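January, 7:40 am, bench 2

Prollow batch is out of the kiln and I am so pleased with it! Quick notes while it's fresh, then I'll type up the recipe card for the shelf.

Background for anyone reading over my shoulder: we're after a terrazzo-style tile body with big rounded inclusions, river-stone look, muted colors, no sharp chips anywhere. Working name for the cream matrix is Undon. The colored pebbles are Jilau (the blue-grays and the olive) and Đào (the pinks, Abelardo's name for them, and it stuck).

Last time the pebbles shrank away from the cream and left a hairline ring around every single one. Pretty under the loupe, useless on a wall. Abelardo Paucar's idea was to bisque the pebbles first, tumble them with coarse sand, then press them into the matrix while it was still soft enough to take a thumbprint. I thought the prefired ones would just make the rings worse. Very glad I kept quiet, he was right.

What I did:
Pebbles rolled by hand, mixed sizes, dried under plastic. Bisqued at 840 C. Tumbled, rinsed twice, soaked overnight in clean water. Matrix wedged with 10 percent fine grog, the sieved stuff from the blue bin, and rolled onto the plaster slab. Pebbles pressed in, more cream slip worked into the gaps with the rubber rib, face scraped back once it went leather hard. Slow dry between boards, turned every morning and evening.

Result: 4 test tiles, no rings on three of them. The fourth has one crack, starting at a pink Đào piece that sits much too close to the corner. My fault, I got greedy with the layout. New rule for me is to keep the large ones a full thumb's width in from any edge.

Color notes. Olive came out browner than the raw clay suggested, which I love. The blue-gray held. Pink went dustier than the sample chip and reads almost like brick next to the cream, so next time cut the red iron in that one by half and see. I'd leave the olive completely alone.

Surface is where I'm most excited. I left the cream a bit rough and only rubbed down the pebbles, and your hand goes straight to it. Grout haze will be a pain in that texture, so seal before grouting. (Write that on the bucket too!)

Scale is the other big question. On a single tile the largest ovals look enormous and a bit silly, but over a whole wall you need them or the small dots turn to porridge. Keep the range wide: tiny dots all the way up to proper dinner-plate ovals, spread out so two giants never touch.

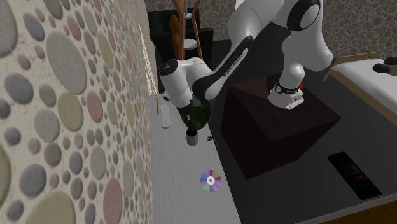
Pebble pattern over a full wall, rendered. Rough cream ground, grays, olive, pink, and a very wide spread of oval sizes.

Still to do:
Remake the cracked one with the corner clear.
Half-iron pink, two small chips before committing to a batch.
Freeze test on an offcut, Abelardo has room in the chest freezer.
Ask about a bigger plaster slab. The giant ovals won't fit on ours with any margin.
More cream slip, we're down to the last third of the tub.

Kettle's on, then back to rolling pebbles.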